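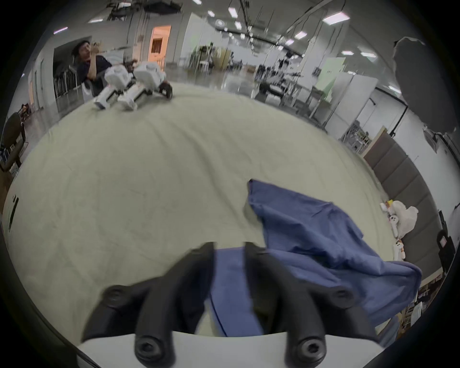

Figure 1. Navy-blue cloth with soft folds and creases.

Week 3 handout: How cloth gets its blue

Welcome back, everyone, and thank you for the lively discussion last time (I'm sorry we ran over!). This week we move from fibers to color, and I'd like to stay with blue for a while, partly because I love it and partly because indigo behaves so differently from the other dyes on our list.

Most dyes you will meet in this course dissolve in water and travel into the fiber that way. Indigo won't dissolve in plain water at all. The dyer first has to change it, in an alkaline bath with the oxygen taken out, into a form that does dissolve, and that form is a yellowish green. The cloth goes in, soaks it up, and comes out looking green too. Then the air gets to it, and over a few minutes the blue arrives – I have seen it many times and I still stop talking when it happens.

A deep navy is usually built up slowly, with many short dips and a good airing between them. One long soak tends to leave color sitting on the surface, where it rubs off on your hands and your furniture.

Terms to know: vat, reduction, oxidation, mordant (indigo doesn't need one, but madder does, so please keep the two straight), crocking.

Reading for next time: the Cungate dye book chapter in your course packet, starting on page 46. The part on woad is slow going, so give yourself an evening for it. If you have any old blue cotton at home, rub a damp white rag on an inside seam and bring the rag along. We meet in room 226 as usual, and the short write-up is due at the start of class.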